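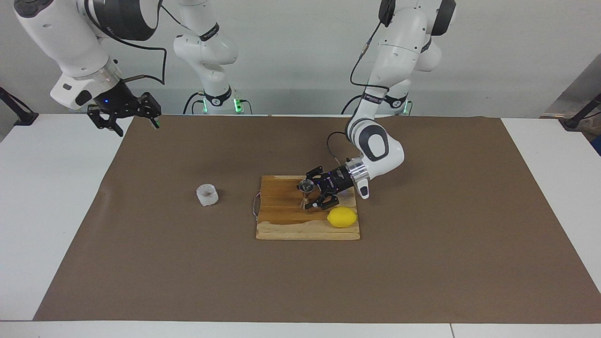
Photo: Lærke Vídalín / Prerero

Bar Fundamentals, Unit 2: The Jigger

Welcome back! Last time was all about glassware, and today we get to my favorite tool on the whole bar. A jigger is a small thing, but once you pour with one properly your drinks start tasting the same at 5 p.m. and at midnight, and that is a wonderful feeling.

The basic form
The classic jigger is double-ended: two cups joined at a narrow middle, so that whichever one is on top, the other works as the foot. A flared rim, like the one on the small dark metal jigger in the photo, gives you a wider opening to aim for. The price is that the last few drops before the rim hold more liquid than you'd guess from lower down. Stop a hair short and you've shorted the drink!

Sizes
Common pairs are 1 oz / 2 oz and 3/4 oz / 1 1/2 oz. Check yours before you trust it. Fill the cup with water to the brim, tip it into a measuring glass and read the line at eye level. Some jiggers are meant to be filled to the brim and others to a line inside, so look for markings first.

Setting up
Stand the jigger upright on something flat and steady – a wooden cutting board is lovely for practice. Put a paper mat underneath if you have one. Brown paper shows every splash, and you'll learn a lot from where the splashes land.

Holding and pouring
Hold it at the narrow part, between thumb and first two fingers. Keep it level and close to the mixing glass. Pour in a thin, steady stream, slow down near the top, then turn the wrist once and empty it completely. Don't measure over the drink with syrups until your hand is steady. (Bhupendra Pandey teaches the other grip, jigger between index and middle finger, and it's a beauty. We'll try it in Unit 3.)

Practice for next time
Water only, please. Ten pours of 2 oz into a measuring glass, writing down each reading. Then ten of 3/4 oz, which are harder – small pours always are. Bring your sheet, even if the numbers wander all over the place.

Reading: Julen handout, the section on units and conversions.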